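Re: [pirdale-money] Bread prices again

> Flour's down, so why is my loaf still dearer than
> last August? Someone is pocketing it.
> Cledwyn

Flour is the small part, Cledwyn. The baker is still paying for the oven, the van and the rent. 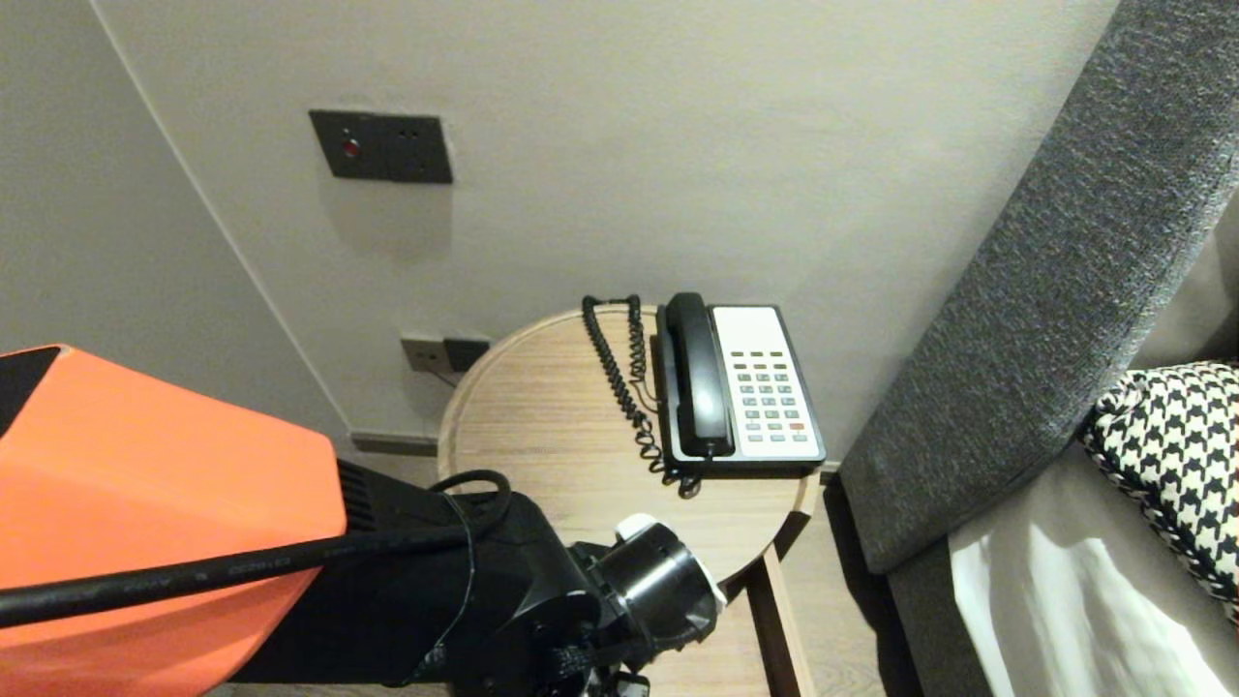 Wages went up as well, and I don't recall you objecting to yours. My loaf has gone up 32p, of which flour was 5p at most. 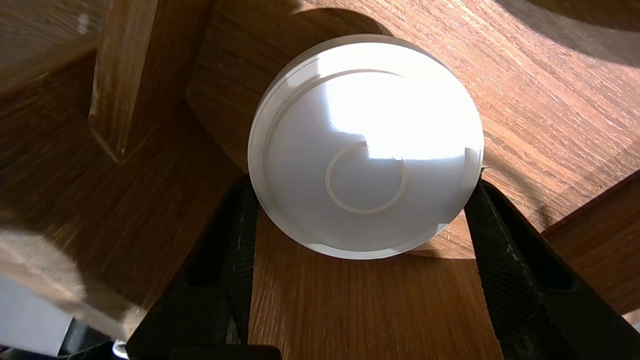

Posted by Rocío Fuentealba, 12/05/2024

Prices go up by lift and come down by the stairs — with a long rest on each landing. Try the Nillard market after four.

Rocío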